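3.2 Soft furnishings that wander

Of the 358 household items we followed through the Iltum and Veltora homes, cushions gave us by far the most trouble. A table stays where it is put, and so on the whole does an armchair, but a cushion belongs to a seat only in the loosest sense -- it is leaned on, hugged, slid off and picked up again, often several times before supper. We had rather fondly supposed that people would agree on where a cushion "lives". They did not, and we spent many a happy Sunday arguing over it ourselves.

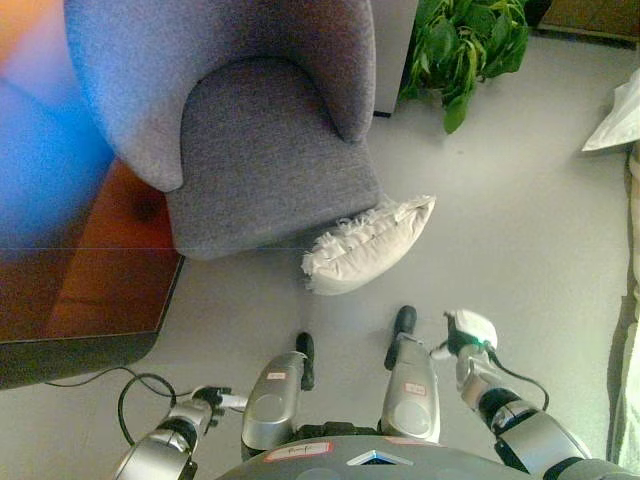

Juhl's scheme, which we borrowed with thanks, sorts such items as placed, resting or strayed. Of the 40 householders who answered our questions, 34 called a cushion on the floor strayed even when it touched the chair, and the remaining few felt that anything within arm's reach of the seat was still at home. We have kept both readings in the tables, as each seems to us quite sensible in its own way.

Picking up is a separate matter. A soft white thing gives very little away about its proper place once it has been lifted, and so we coded it as "in hand" until it was set down again, following the Mukar notes on laundry. 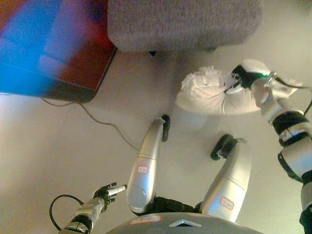 Figure 4. A fluffy white item coded as "in hand", over a pale tiled floor.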